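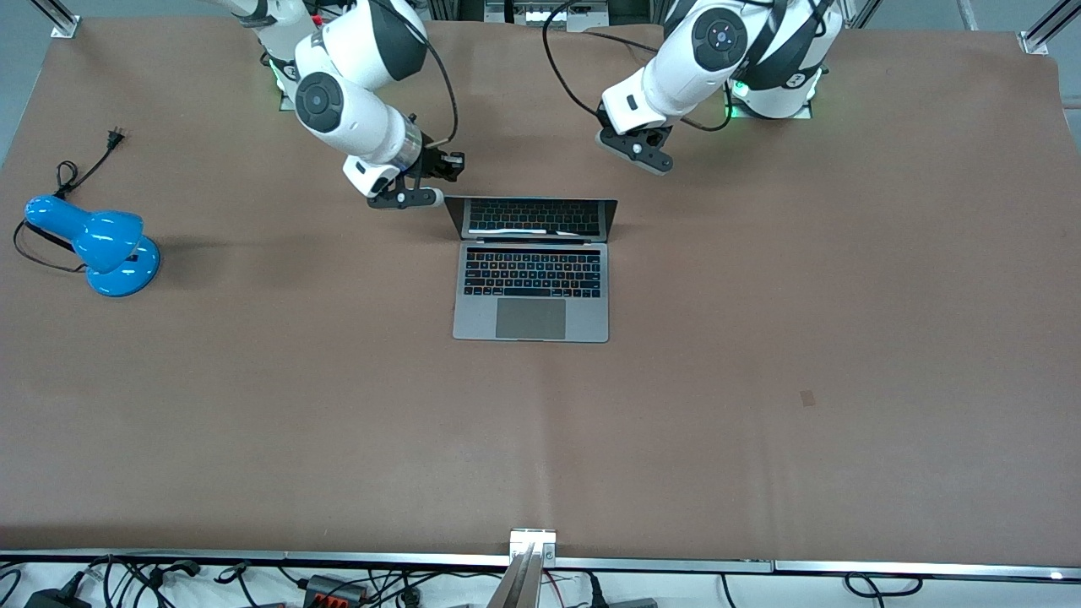 What do you check before powering up a two-arm bench cell?

Posted by Usman Rana

Need a sanity check on our bench rules before Monday. Two small arms on a shared table, aluminum frame, brown paper or board top. People work with everyday stuff on it, laptops, lamps, whatever the task calls for. The old rule sheet came over from the Rakham site and it's one line: "keep area clear." Useless. Clear of what? The objects ARE the task.

Main things I can't settle:

Cables on the floor along the front rail. Ok or not?
Lamp with a cord lying on the table top inside reach of an arm. Do we ban cords?
Who gets to reach in while the arms are powered but not moving?

No fence, small team, speed is capped low in software. Don't want a 67 page manual, nobody will read it. One sheet taped to the frame.

Mircea Rusu

Went thru this at Foltance. What stuck:

Floor cables first. Power and signal get tied up under the table, off the floor, before anyone runs anything. A pile along the front is right where the operator stands. You will hook a foot on it and grab the table on the way down. Power bricks too, screw them to the frame or put them in a tray. Exposed terminals get a cover, no exceptions.

Arm cables: leave slack, then move every joint by hand through the full range you'll use and look for snags. Both arms. Redo it if you touch a cable.

Cords on the table, don't ban them, you'd be banning half your tasks. Rule is unplugged, plug end on the table where you can see it, and loose cord moved out of the path unless the cord is part of the task. Laptops same, run on battery, and nothing on it you'd cry about losing.

Reaching in: a green light on the base is NOT permission. Depends on the model what green even means, go read the manual for yours and write it on the sheet in plain words. Our rule was one person holds the stop, same person says "in" and "out". Arms parked back before any hands go over the table. If you're on your own, stop pressed, then reach.

And "speed is capped in software" isnt a safety measure by itself. Find out if the cap is in the safety settings with a password, or just a number in someone's script. Big difference. You still need a written risk assessment too, covering the gripper and whatever it's holding, not only the arm.

Dorin Pop

just put tape on the table where the arms can reach. 100 times better than a sheet. worked for us

Masaru Koyama

Agree with Mircea mostly. Tape is fine for one arm but with two the overlap in the middle is where fingers get pinched, and tape doesn't show height. Add a line for arm against arm: after any change, first run slow, nothing on the table, hand on the stop. Then put the objects back.

Also check the bolts on the frame posts. Ours at Urkthorpe worked loose by May, table was rocking and we blamed the calibration for two weeks. Put a paint mark across each bolt head so you can see if it's turned.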